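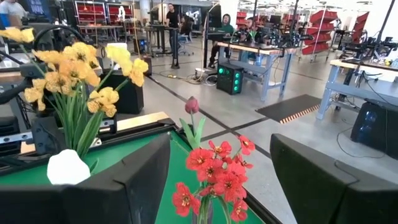

Home Questions Topics Ask Sign in

Search this site Enter keywords Go

Trustlow Community Help > Home and Garden > Flowers and Vases

How do I arrange artificial flowers in small vases so they stay up?

Print this page
E-mail this page

Question from Melahat Avcı

I want to put a few artificial flowers on a table in a big workroom. The room has a concrete floor and people at desks all day, and it could use some color. The table has green felt on top, so I can't use anything that leaks or leaves a mark.

I have three kinds of flowers. The yellow ones have ruffled petals and long stems. The red-orange ones are shorter and have five petals each. Then I have one dark red tulip, still in bud, on a tall stem. For containers I have a small round white vase and a clear glass one.

My problems are these:

The yellow flowers are too long for the white vase. They all lean to one side, and when I push them back they lean to the other side. Twice the whole thing has gone over.

In the clear glass you can see the ends of the stems, and I don't like how it looks.

I don't know where the tulip goes. By itself it looks lost and with the yellow ones it disappears.

I would rather not cut anything until I'm sure, as I paid 39 for the lot and the shop in Ganasbridge doesn't have more until September. Is there a way to do this without cutting? Also, how do you clean them? The room is dusty.

Answer 1, from Tülin Yüksel

I did table flowers for a small hotel for a few years, most of them artificial, so I can help with some of this.

Start with weight. A small white vase holding long stems will tip because all the weight is up high. Take the flowers out and fill the bottom third with something heavy. Clean gravel, glass beads or dry sand will do. Sand is best for a narrow neck, but put a piece of paper on the table first and use a funnel, or you will be picking it out of that felt for a week. Dry beans also work if that is all you have in the house.

Next, the leaning. Artificial stems usually have wire in them. Straighten each one between your fingers before it goes in. Then bend the last inch or two into a hook and push the hook down into the filling. That takes up some of the length too, so you may not need to cut. If they are still too tall after that, fold the bottom of the stem back on itself. You can always unfold it.

Let the yellow ones spread. A fan shape that goes off to one side is fine on a table that people only see from the front. If they walk all the way around it, turn every other stem the opposite way so there is no bare back.

For the clear glass, you have a few choices:

- Fill it with white pebbles up to the neck.
- Roll a large leaf from one of the stems and line the inside with it.
- Swap the vases, if the yellow ones will stand in the glass.

I would do the pebbles. Don't put water in it. Some of the wire rusts, and the dye in red petals can run.

The tulip should go with the red-orange flowers. Put it in the middle or a little behind, standing well above them. The colors are close enough to go together, and a single bud needs something low under it. Keep its broad leaves, but open them a little with your hands so they don't stick straight up.

Set the two vases apart, the taller yellow one farther back and to one side. When they touch they read as one big clump.

If you do have to cut, use wire cutters. Kitchen scissors will be ruined. Cut less than you think you need and try it in the vase before you cut again.

Cleaning: a hair dryer on cool, or a soft paintbrush. For a dustier room do it every couple of weeks. Once or twice a year you can wipe the petals with a damp cloth, but test the back of one petal first.

14 people found this answer useful

Answer 2, from plantshelf706

just get a bigger vase. thrift store, a dollar or two. saves all the bending

Answer 3, from Ganasbridge Gary

Agree with most of answer 1. I would add museum putty under the vase, except it won't hold on felt. What I use on my card table is a flat cork coaster glued to the bottom of the vase. It makes the foot wider and it doesn't scratch. Let the glue dry overnight before you set it down.

I didn't have luck with sand. It shifted every time somebody bumped the table and the stems went with it. Floral foam, the dry kind, cut a little too big and pressed in tight, was better. They sell it in bricks and you only need a corner of one.

No opinion on the tulip.

Comment from Melahat Avcı

Thank you. I used gravel in the white vase and hooked the stems like you said. It has stayed up so far. Haven't cut any. The tulip is in with the red-orange ones now and I like it there. Still looking for pebbles that will fit through the neck of the glass - the ones I bought are too big.

Comment from Tülin Yüksel

Try the aquarium aisle. Ask for the fine white gravel and rinse it before you use it, then dry it on a towel.

Related questions

Can I mix real and artificial flowers in one vase?
How to get candle wax out of felt
Best glue for glass and cork

Print this page
E-mail this page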